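Flirkura Bottles and Bin

README and data card

Flirkura Bottles and Bin is a collection of clips and stills about one small chore: clearing empty drink bottles off a floor and into a lined trash bin. It covers the bottles, the bin and its bag, and the few decorative things that stand nearby and should be left alone. The labels record what each thing is, whether it counts as trash, what position it is in, and what state the bin and bag are in.

The collection is kept by the Wadley household objects group. It grew out of an older list of kitchen and floor items called Trumow, and some of the item codes still follow the Trumow scheme. If you used Trumow before, see "Changes from Trumow" further down.

Contents

1. What is in the collection
2. Things that count as trash
3. Things that stay
4. The bin and the liner
5. Floor and walls
6. Folder layout
7. Label fields
8. Changes from Trumow
9. Known problems
10. Suggested and unsuitable uses
11. Terms and contact

1. What is in the collection

There are 3000 clips. Each one comes with a start record, an end record and a list of the items on the floor. A set of 1000 stills was pulled from the clips and labeled by hand with item outlines. The rest of the clips have item lists only.

The item catalog has 42 entries. Two bottles of the same drink share an entry. Two sizes of the same drink do not. Caps are entered separately from bottles, and a loose cap on the floor gets its own line in the item list.

A clip covers one round of the chore or part of a round. Some begin with the floor fully littered, others begin with most of the bottles already put away. Do not assume that the first record shows an empty bin.

2. Things that count as trash

Bottles make up most of this group. They are sorted by what a person would notice first:

clear_water: clear plastic with a wraparound paper or film label. Cap colors vary, so do not use the cap to tell one entry from another.

white_small: small opaque white bottles. They roll easily and are often found at an angle to everything else.

soda_green: green plastic soda bottles. These may be standing or lying down at the start.

juice_label: bottles where a colored label covers most of the body. Many of the labels are printed in Chinese. We did not transcribe the print, and the catalog uses our own short names.

cap_loose: any cap that is not screwed onto a bottle.

A bottle is trash whether it is standing or lying, and whether or not it has a cap. We went back and forth on standing bottles early on, since someone may have put one down to drink from later. In this collection a bottle on the floor is always trash.

3. Things that stay

These are the items that should be in the same place at the end as they were at the start:

plant_pot: a white pot with an artificial plant. There is more than one planting in the catalog.

vase_small: a small ribbed vase in an orange clay color.

The vase is entered with a posture field, the same as the bottles. If it is on its side, posture is "lying" and the class is still vase_small. It never becomes trash. Standing a fallen vase back up is not part of the chore, and the end record does not reward or penalize it.

Plant sprigs that reach past the pot belong to the plant. Several of our first labelers outlined them as a separate item, and those outlines have been merged. 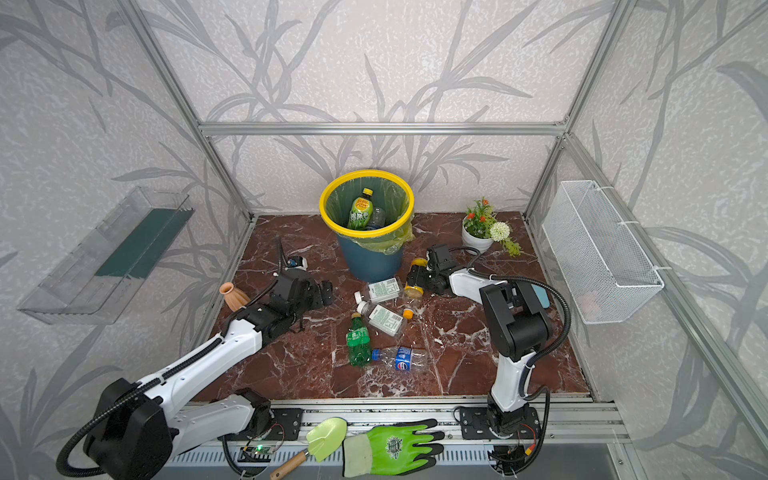
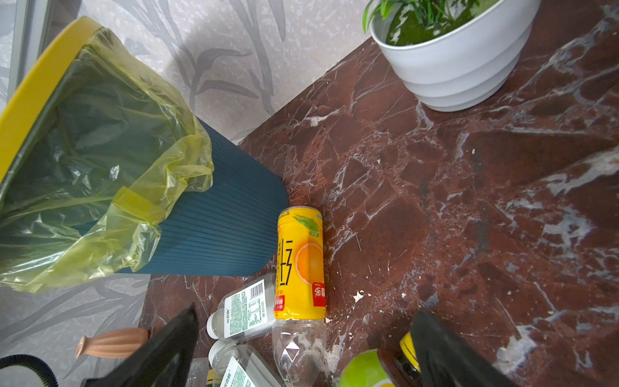 Bin, liner, bottles and vase on the marble-patterned floor.

4. The bin and the liner

One kind of bin is used throughout. The body is dark teal and the rim is yellow. In the catalog it is bin_teal. The rim is labeled as part of the bin and has a separate outline in the hand-labeled stills, so you can work out where the opening is.

The liner is a translucent yellowish trash bag. It is folded over the rim, more or less neatly. We made no attempt to standardize the fold. In a home the bag is rarely even all the way around, and a long flap on one side makes the opening harder to find, so we wanted that variation in the set.

Bin posture takes one of three values:

upright: base flat on the floor.
tilted: leaning on something.
tipped: on its side.

Of the clips, 338 have the bin marked tipped at some point. Use the field bin_posture_any to select them. If you only care about dropping bottles in from the top, filter these out before training or counting anything.

Liner state is a separate field, because a bag can slide out of an upright bin and stay put in a tipped one:

seated: the bag covers the rim all the way around.
slipped: part of the rim is bare.
spilled: a large part of the bag is outside the bin.
collapsed: the bag has fallen inward and blocks the opening.

Labelers found slipped and spilled hard to tell apart. If you merge them you lose very little.

A bottle counts as "in" when its whole body is past the rim. A bottle wrapped in the part of the bag that hangs outside is "out," even if it is held off the floor. A bottle that is half over the rim is "edge." The edge value is rare in end records and fairly common in the middle of a clip.

5. Floor and walls

The floor is covered with a reddish-brown surface in a marble pattern with pale veins. It is dark enough that the white bottles are easy to find. The clear ones are a different matter. The veins can pass for the edge of a clear bottle, and that is where most labeling mistakes were made.

The walls are pale, with gray leaf shapes printed on them. These are print and should never be labeled as plants. The class plant_pot applies only to the real object with a pot.

Other floor coverings are in preparation and will be released under a separate name, so that results on this one stay comparable.

6. Folder layout

clips/ one folder per clip
stills/ the hand-labeled stills
catalog/ items.csv, with code, short name, class and notes
labels/ start.json, end.json and items.json for each clip
splits/ train.txt, val.txt, test.txt
notes/ labeling rules, with the history of changes

The splits were made by arrangement. Clips that share a starting arrangement of bottles stay together in one split. If you make your own split at random you will get near copies on both sides, and your scores will look better than they should.

7. Label fields

item_code: code from the catalog
class: one of the classes in sections 2 to 4
posture: standing, lying, leaning, unknown
cap: on, off, unknown
place: floor, in, edge, out_in_bag, other
label_side: up, down, side, none
overlap: codes of the items touching or covering this one
bin_posture: upright, tilted, tipped
liner_state: seated, slipped, spilled, collapsed

The cap field is "unknown" more often than you might expect. When one bottle rests against another, the neck is often hidden, and labelers were told not to guess from the catalog entry.

label_side says which way the front of the label faces. For bottles with the same print all the way around it is set to "none."

8. Changes from Trumow

Trumow put all drink containers into one class, "bottle." That class has been split as described above. A lookup table from old codes to new ones is in catalog/trumow_map.csv.

Trumow treated the liner as part of the bin. Here it has its own outline. If you combine the two collections, merge the liner and bin outlines first or the bin will seem to shrink.

Cans and cartons were in Trumow and are not in this collection.

9. Known problems

Clear bottles inside the bin are undercounted. Once a bottle is under another one, or seen only through the bag, it is often missing from the outlines. The end record is more reliable here, as it was filled in from the item list and not from the stills.

Two catalog entries for small white bottles look almost the same apart from the label. They are likely mixed up in part of the training split. Treat them as one if the difference matters to you.

The bag changes shape constantly, and its outline is loose. Do not use it to measure anything.

Some nutrition tables and barcodes are legible in the stills. We left them as they were. None of the codes were checked against a product list.

10. Suggested and unsuitable uses

The collection has been used inside the group for finding litter on a floor, for telling trash from things that belong there, and for judging whether a bin is ready to take more. The Gyamfi baseline scripts in the tools folder cover the first two. They read the splits as given and write one results file per class.

It is not suited to recycling work. There are no material labels, and a cap left on or off is recorded only as a state. It is also a poor fit for reading package text.

11. Terms and contact

Free for research and teaching. Package designs belong to their owners. Please keep this file with any copy you pass on, and name the collection as "Flirkura Bottles and Bin" in written work.

Corrections to labels are welcome. Send the clip number, the item code and the value you think is right, and use the form in notes/corrections.txt. Fixes are collected and go out with the next update, which is planned for September.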